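Skuvora (Software)

Skuvora ist eine Softwareumgebung zur Ablaufsteuerung und Bewegungsplanung für Montagezellen mit zwei Roboterarmen. Sie wird für Aufgaben eingesetzt, bei denen Bauteile mit geringem Spiel gefügt oder entnommen werden, vor allem beim Bestücken und Zerlegen von Desktop-Rechnern. Der Kern ist in C++ geschrieben, Aufgabenbeschreibungen werden in einer eigenen deklarativen Sprache namens Wusik formuliert. Die Umgebung umfasst Wahrnehmung, Aufgabenplanung, Bahnplanung und Regelung sowie ein Werkzeug zur Auswertung von Ablaufprotokollen.

Aufbau

Skuvora gliedert sich in vier Schichten, die über einen gemeinsamen Nachrichtenbus verbunden sind. Die oberste Schicht liest die Aufgabenbeschreibung und erzeugt daraus einen Graphen von Teilschritten. Jeder Teilschritt besitzt Vor- und Nachbedingungen, etwa „Sockelhebel geöffnet“ oder „Speichermodul verriegelt“. Der Planer ordnet die Schritte den Armen zu und prüft, welche sich zeitlich überlagern dürfen. Schritte, bei denen beide Arme denselben Gehäusebereich beanspruchen, werden serialisiert. Dazu wird der Arbeitsraum in Belegungszonen unterteilt, die ein Arm vor dem Eintritt reservieren muss.

Die Bahnplanung arbeitet stichprobenbasiert im gemeinsamen Konfigurationsraum beider Arme. Für offene Gehäuse wird ein vereinfachtes Kollisionsmodell verwendet, in dem Netzteil, Laufwerkskäfig und Gehäusewände als Quader hinterlegt sind. Kabel werden nicht als Körper modelliert. Sie gehen als Sperrvolumen ein, das aus der Tiefenmessung geschätzt und nach jedem Teilschritt neu berechnet wird. Gelingt innerhalb von 3,000 Sekunden keine kollisionsfreie Lösung, gibt der Planer den Schritt an die Aufgabenebene zurück.

Wahrnehmung

Die Lage des Gehäuses wird zu Beginn eines Ablaufs aus einer ortsfesten Kamera bestimmt. Ausgangspunkt ist eine Schätzung der Gehäusekanten, die anschließend an Merkmalen der Hauptplatine verfeinert wird. Als Merkmale dienen der Prozessorsockel und die Speichersteckplätze, deren parallele Kanten die Drehlage gut festlegen. Glänzende Blechflächen erschweren die Tiefenmessung; Messpunkte mit geringer Konfidenz werden verworfen und durch Modellflächen ersetzt.

Kleinteile werden in der Regel in einer Aufnahmevorrichtung bereitgestellt. Ihre Geometrie ist als Datei hinterlegt und enthält für jede Aussparung eine Sollage, eine Greifrichtung und eine zulässige Abweichung. Das Wahrnehmungsmodul entscheidet je Aussparung, ob sie belegt ist, und korrigiert die Sollage anhand der Bauteilkontur. Eine Suche nach frei liegenden Teilen ist möglich, gehört aber nicht zum Standardumfang.

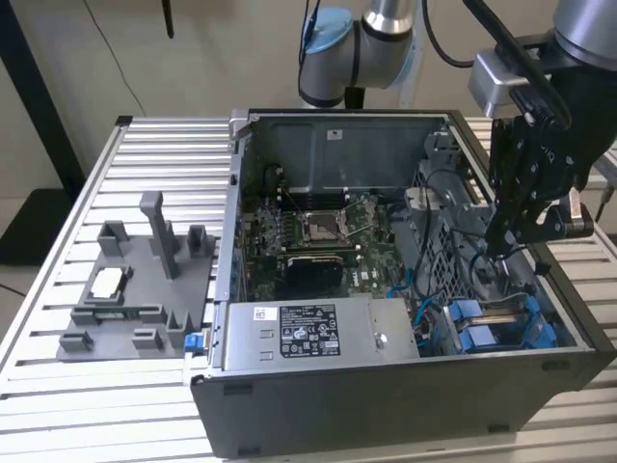
Regelung

Freie Bewegungen werden positionsgeregelt ausgeführt. Bei Annäherung an ein Bauteil schaltet die Steuerung auf eine Impedanzregelung um, deren Steifigkeit achsweise vorgegeben wird. Beim Einsetzen eines Speichermoduls ist die Steifigkeit quer zum Steckplatz niedrig, damit sich das Modul an der Führung ausrichten kann. In Fügerichtung wird die Kraft entlang einer Rampe erhöht und beim Einrasten wieder abgesenkt. Das Einrasten wird am kurzzeitigen Abfall der Kontaktkraft erkannt.

Mehrgliedrige Greifer werden über eine Zwischenschicht angesprochen, die Greifarten auf Gelenkstellungen abbildet. Die Aufgabenbeschreibung nennt nur die Greifart, zum Beispiel einen Spitzgriff, und die zulässige Kraft. Ein Wechsel der Hand erfordert daher eine neue Abbildungstabelle, lässt die Aufgabenbeschreibung aber unverändert.

Fehlerbehandlung

Scheitert ein Teilschritt, wird ein Rückzug entlang der letzten gesicherten Bahn ausgeführt. Danach wird die betroffene Region erneut vermessen. Skuvora unterscheidet 14 Fehlerklassen, darunter Verkanten, Fehlgriff, Bauteilverlust und unerwarteter Kontakt. Jeder Klasse ist eine Wiederherstellungsstrategie zugeordnet, die in Wusik überschrieben werden kann. Bei unerwartetem Kontakt im Bereich des Prozessorsockels ist keine automatische Wiederholung vorgesehen; der Ablauf hält an und verlangt eine Freigabe.

Werkzeuge

Zur Umgebung gehört das Auswerteprogramm Minwood, das Gelenkdaten, Kraftverläufe und Kamerabilder zeitlich abgleicht und gemeinsam abspielt. Abläufe lassen sich damit gegen eine geänderte Planerversion erneut rechnen, ohne die Zelle zu betreiben. Der mitgelieferte Regressionstest Rimkutė umfasst 149 aufgezeichnete Teilschritte, davon 38 mit absichtlich verschobener Ausgangslage.

Einschränkungen

Flexible Leitungen können nur umfahren, jedoch nicht gezielt verlegt werden. Das Stecken von Laufwerkskabeln wird deshalb nicht unterstützt. Die Kalibrierung zwischen beiden Armbasen gilt als starr; nach einem Umbau der Arbeitsplattform muss sie wiederholt werden. Verdeckte Steckplätze werden ausschließlich über das Gehäusemodell angefahren, wodurch die erreichbare Genauigkeit von der Fertigungstoleranz des jeweiligen Gehäuses abhängt.

Siehe auch

Bewegungsplanung
Impedanzregelung
Hand-Auge-Kalibrierung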